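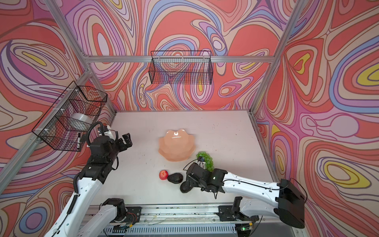 # Lilla: putting the fruit in the bowl

Home | Files | Known problems | Contact

I've been asked so many times whether a robot can tidy a kitchen yet that I've started answering with this folder. Lilla is a small set of recordings of two robot arms doing one very dull chore: picking up fruit and veg from a table and putting it in a bowl. Most of us could do it while talking on the phone. The arms can do it too, some of the time, if you don't mind waiting!

I'm Mandla Visser, I look after the files and I drove the arms for most of the recordings, so complaints come to me.

## What you get

There are 300 recordings in the main folder, each one a single go at the chore from start to finish. Every recording has:

- video from the fixed camera
- video from the camera on each wrist
- joint positions for both arms and how far open each gripper is
- a short note typed by whoever was driving, spelling mistakes and all

The longest a go is allowed to last is 90 seconds, after which I stop it and mark it as timed out. I've left the timed-out ones in. Please don't throw them away without having a look, as some of them are nearly right and the last item is hovering just over the rim when the clock stops.

## The chore

The bowl is the peach one with the wavy rim, and the food is a mix of things like tomato, avocado and grapes. Either arm may pick up anything. There's no set order, and we move things between goes so that the arms can't just learn one path by heart (an early version did exactly this, and went on bravely picking up nothing at all for a whole afternoon).

A go counts as done when everything is in the bowl and both grippers have let go and moved clear. Bruising doesn't count against you in the score, though it does in the notes. I got quite strict about tomatoes.

## So, can they do it?

Sort of. The model we trained on this, which we call Daveritz, got through 100 test goes and I was pleased with the avocados. They're firm, they're a good size and the bumpy skin seems to help. If your kitchen contained only avocados I'd say we were nearly there.

Tomatoes are harder, mostly because they roll when the first finger touches them. Grapes are a different sort of trouble altogether - a bunch has no real middle to grab, it sags as you lift it, and from the wrist camera at close range all you see is a wall of green. Driving by hand I soon learned to go for the stalk end. Daveritz hasn't picked that up yet.

What I wouldn't do is let it near a worktop with a knife or a glass on it. It has no idea about either.

## Known problems

- The shiny bowl throws back the overhead light. Simple colour tricks for finding the rim will let you down.
- The patterned walls are very loud. If you crop to the tabletop, training goes quicker, but then the model sulks when moved anywhere plainer or fancier. I'd keep the walls in.
- Crumbs. They drift about between recordings, and I didn't sweep nearly often enough.
- Some notes say "left" when they mean "right". Trust the joint data.

## Using it

Start with the Goson loader, it's one script and it will tell you if a file is missing. Kárason is the older loader and still works, only it reads the wrist videos the wrong way round, so swap them yourself. Use what you like for study or teaching, and do send me your results, good or bad. I'd love to see somebody crack the grapes.

Contact: Mandla Visser, Lilla project | © Lilla project | Back to top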